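Marble countertop

A marble countertop is a flat work surface made from a slab of marble, used mostly in kitchens, bathrooms and shops where food is prepared.

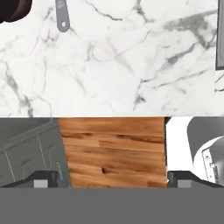
Marble is a rock that forms when limestone is changed by heat and pressure deep in the ground. The main mineral in it is calcite, and this one fact explains most of the good and bad properties of the material when it is used in a kitchen. Pure calcite is white. Other minerals, present in the limestone before it was changed, give the stone its veins and clouds. On a white countertop with gray veins, the lines often cross each other diagonally, and they can be thin like cracks in one part of the slab and wide and smoky in another. Buyers are therefore usually advised to choose the slab in person, as a small sample cannot show how the pattern will look over the full length of the kitchen.

History

Marble was used for tables and shelves in the ancient Mediterranean world, and shop counters covered with pieces of colored marble are known from Roman towns. For many centuries after this the stone stayed mostly in churches, palaces and public buildings. Transport was slow and a slab could break on the way, so a private kitchen had a table of wood.

In the nineteenth century, saws driven by water and later by steam made thin slabs cheaper. Butchers, fish sellers, dairies and pastry shops were among the first to use them in large number. The surface was easy to wash and stayed cool in summer. In houses, marble appeared first on washstands and on small side tables, and often one short piece was placed in the kitchen only for making pastry.

The long fitted countertop came with the fitted kitchen of the twentieth century. Marble was at first not common in it, because plastic laminate and steel cost much less. The interest came back in the last decades of the century, together with open kitchens that are seen from the living room.

Properties

Calcite has a hardness of 3 on the Mohs scale. A steel knife can scratch it, and so can sand or the rough bottom of a ceramic dish. Granite and quartz surfaces are clearly harder.

The chemical weakness is more important in daily life. Calcite reacts with acids, including weak ones. Lemon juice, vinegar, wine and tomato sauce leave dull marks on a polished surface, sometimes in a few minutes. This damage is called etching. It is often confused with staining, but the two are different: in a stain, a colored liquid has gone into the pores of the stone, while in an etch mark a very thin layer of the stone itself has been dissolved. A stain can sometimes be drawn out. An etch mark can only be removed by polishing.

Marble tolerates warm objects quite well. Very hot cookware can still cause damage, as one small area becomes hotter than the stone next to it and a crack can start there, most often near the cutout for the sink or the stove. A trivet is recommended by most suppliers.

The stone feels cool to the hand. Its temperature is the same as that of the room, but it conducts heat away from the skin faster than wood does. It takes heat away from dough in the same manner, and bakers value it for this reason, especially when they work with butter dough or chocolate.

Finishes

A polished finish is shiny and shows the color and the veins most strongly. It also shows etch marks most clearly, above all when light comes from the side.

A honed finish is smooth but matt. Etch marks are less visible on it, and many kitchen designers prefer it. It can take in liquids a little faster than the polished one.

A brushed or leathered finish has a soft relief. It is more common on dark stones. Crumbs and flour can stay in the low places, so it is less practical for a baker.

Cutting and installation

The slab is measured after the cabinets are in place, since even a small difference in the wall can leave an open gap. Sheets of thin plastic or wood are cut to the exact shape and used as a template, or the measuring is done with a laser.

Usual thicknesses are 2 and 3 centimeters. A thinner slab can be given a heavier look by gluing a strip of the same stone under the front edge. The simplest edge is straight with a very small bevel, and rounded edges are chosen where children live in the house, or where the owner wants an older style. Sharp corners chip easily.

Where two slabs meet, the fabricator tries to continue the veins from one to the other. In the method called book matching, two neighboring slabs from the same block are opened like the pages of a book, so that one pattern is the mirror of the other. In her handbook for stone workshops, Yiran Tang advises to put the seam away from the sink and never above a dishwasher, where steam can weaken the glue with time. Bujar Dumitrescu, who trained fabricators at the Obradović workshop, taught the opposite order of work - first find the best part of the pattern, then decide about the seam. Both views have followers in the trade.

Care

Daily cleaning needs only warm water, a soft cloth and a small quantity of soap with neutral pH. The surface should be dried afterwards, because hard water can leave white deposits around the faucet. Cleaners that contain vinegar, citric acid or strong bleach are not suitable. Scouring powder also is not.

Most countertops are treated with a penetrating sealer, which fills the pores and gives the owner more time to wipe up a spill. It does not protect against acid. How often the treatment must be repeated depends on the product and on the use of the kitchen. To check it, a few drops of water are left on the stone; if the place becomes darker, the sealer has lost its effect.

Oil stains are treated with a poultice, a thick paste of absorbent powder and a cleaning liquid. It is spread over the stain, covered with plastic film and left until the next day. Old stains may need this two or three times. Light etching on a honed surface can be reduced by the owner with a fine abrasive pad, but a polished surface is better given to a professional - the repaired place can otherwise look different from the rest.

Related materials

Quartzite is sometimes sold beside marble and can look similar, with a white ground and gray lines. It is made mainly of quartz and resists both knives and lemon juice much better. Dolomitic marble stands between the two and etches more slowly than calcite marble.

Engineered quartz is made from crushed stone and resin, and many of its patterns copy white marble. The resin can be damaged by a hot pan. Porcelain slabs carry a printed pattern and are resistant to heat and acid, but in many products the veins are only on the face and do not continue through the edge.

See also

Limestone
Pastry board
Stone sealer
Terrazzo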